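4.2 Where people sat, and for how long

Seating turned out to be the richest part of the diary data, and we were delighted by how much people wrote about it. Across the two sites, Seston and Amaral, staff returned 184 usable diaries with 265 separate entries on breaks taken away from the desk. Chairs at tables hosted plenty of visits, but the entries about sofas were longer, livelier and far more likely to mention a colleague from another team.

Low, soft seating seems to invite a slower kind of break. One Seston diarist wrote that she "sat down for a minute and came away with the answer to Tuesday's problem." Peixoto and Macedo found the same pull toward soft seats in their library study, though their visitors mostly sat alone. In our offices, a sofa set at an angle to its neighbor (Figure 2) drew more shared breaks than a pair in a straight line, a pattern Barreto predicted and we were thrilled to see.

Color came up more than we had dared hope. Diarists used it as a place name: people agreed to meet "on the blue" and everyone knew where to go. We return to these nicknames in Section 5, where the 60 follow-up interviews let us trace how they spread between teams.

Figure 2. Turquoise-blue sofas in an office break area.

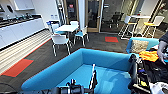 Length of stay followed a similar path. Breaks on soft seating ran longest in the late afternoon, and the gap between the sites nearly closed at that hour.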